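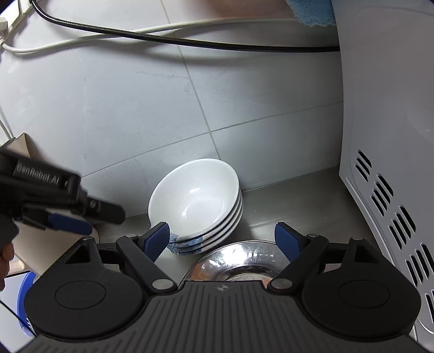

Jenderden、食器の重ね置き動作の収集を拡大 手持ちグリッパ2台で実演を記録

サイト内検索 キーワードを入力 検索

家庭内作業向けの学習データを手がけるJenderdenは10月、厨房での食器整理を対象とした実演データの収集範囲を広げたと発表した。作業者が左右の手に手持ち式グリッパを1台ずつ持ち、ステンレス製の作業台で白い磁器の椀や金属製のボウルを扱う。ロボット本体は収集の段階では使用しない。

対象となる動作は、椀の把持、持ち上げ、重ね置き、移動など17種類。1件の実演は片手または両手の一連の動作で構成し、開始と終了の時点を作業者が区切る。同社によると、第1期に協力した住宅と小規模厨房は6か所で、採用された実演は1か所あたり平均129件だった。

収集計画を担当するゼウディトゥ・ワークネー氏は、椀を重ねた状態を重点項目に挙げる。縁と縁の間隔が狭く、指先の進入角度がわずかにずれると2枚を同時につかむためだ。釉薬の反射で縁の位置推定が不安定になる点も課題としており、「照明を均一にした条件だけで集めると、実際の台所で成功率が落ちる」と説明する。
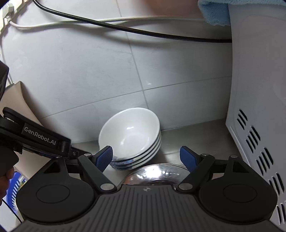 椀の段数や傾き、周囲に置く金属製品の位置は実演ごとに変更する。壁際の配線や家電は移動せず、各厨房の通常の配置を維持したまま記録する方針だ。把持に失敗した実演も破棄せず、失敗の区分を付けて別に保存する。

記録の検査はLangloisが受託した。ティエリー・ヴィダル氏の班が指の開閉量と映像の時刻ずれを確認し、基準を超えたものを除外する。第1期では提出分のほぼ70%が初回の検査を通過した。除外理由で最も多かったのは、区切り位置の誤りだったという。

検査済みのデータは学習基盤「Plarkier」に登録し、両腕型の実機による評価に用いる。第2期では鍋蓋など、把持できる部分が限られる物品を追加する。評価結果の公開時期は未定。

関連記事
・Jedau、両腕作業の評価手順を改訂
・実演データの区切り基準、Langloisが試案
・反射面をもつ物品の把持推定 現状と課題
・Plarkier、失敗区分の登録に対応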